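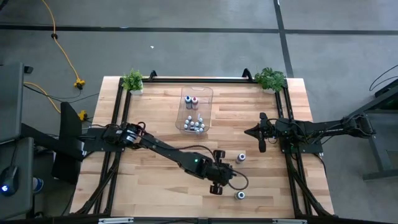
The two-arm sorting cell at Morneo, with the bin at the back of the table

Visit report: Morneo open lab, 15 Nov 2022

Morneo opens its test lab to outside visitors twice a year, once in August and once in the fall. I went to the fall one on behalf of our group at Flendard, where we are writing the safety rules for a two-arm table of our own. What I wanted to hear about was the fault Morneo had with its sorting cell over the summer. They had mentioned it in a short notice to partners and offered to go through it in person.

Our host was Ikechukwu Edet, who runs the cell and wrote the fault report. There were 9 of us in the group. Sign-in took a while and the first talk was a general one about the company, so I'll skip to the lab.

The cell

The work is simple to describe. Small bottles and other small items start out on a butcher-block table, and the arms put them into a clear plastic bin at the far side. One arm comes in from the left and one from the right. Both can reach the middle of the table, and that shared area is where the trouble was.

The arms sit at the edges of the table. Each base has its own stand beside it, and the black metal border on the table top marks out the work area. Edet said the separate stands matter for what came later, so I made a note of it early on. Black tape is laid on the carpet behind the table, and we were asked to stay on the far side of it whenever the motors were on.

What went wrong

The fault happened on run 694 of a long test. The left arm was lowering toward a bottle near the middle of the table. The right arm was supposed to wait clear until the left one had finished. It started its move 2 seconds early and the two grippers met over the bin. The left arm stopped on its force limit. The right arm did not stop. It kept pushing until an operator hit the stop button.

No one was hurt. The bin was shoved off its spot, one finger pad tore, and a wrist cable on the right arm was pulled partly out of its connector. The operator had been standing inside the tape to pick up a dropped bottle, and this is the part the report treats as serious. The arms are small, but the right one was moving with no working limit while a person was within reach.

The cause

It took Morneo 23 days to find the cause. At first they blamed the planning software, as the early start looked like a timing error. They replayed the logged run many times and the software gave the right order every time.

The real problem was in two parts. The right stand had been bumped and had shifted slightly on the carpet, so the arm's idea of where the table was no longer matched the real table. The wait point it thought was clear was now inside the shared area. Then the "left arm done" signal came through early, from a loose cable that dropped out for a moment. The software read the dropout as "done." The force limit on the right arm had been switched off for a calibration the week before and had not been switched back on.

Edet was open about that last item. There was no checklist for turning the limits back on, and the screen did not show that they were off.

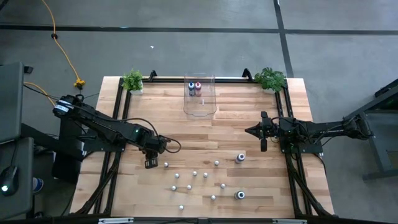
What they changed

The signal between the arms now has to be held for a set time before the other arm will move, and a lost signal counts as a stop. The force limits come back on by themselves at each restart. If someone turns them off, the screen shows a red banner and the arms will only run at slow speed.

Both stands were re-leveled and their positions marked. The arms touch two reference points before the first run of the day. If either reading is off, the run will not start. Cables at the wrists were replaced with a locking type made by Brundenitz.

The tape rule is stricter too. Before anyone steps over it, the motors must be off, and a second person has to confirm it out loud.

Questions from the group

A visitor from Onuoha asked why there is no light curtain. Edet said one has been priced but not ordered - they want to settle the table layout first. I would have liked a firmer answer. Tape and a spoken check depend on people remembering, and the force limit was lost in the first place because someone forgot.

I asked whether the stands could be bolted to the table. They tried it, and the table shook when both arms moved quickly. Bolting to the floor is the next option, but the lab is rented and they need permission.

For our own table

I suggest we copy the rule that a lost signal means stop, and the automatic return of force limits. The touch check at the start of the day is cheap and we should add it now. I have asked Edet for the written fault report and will pass it on when it comes.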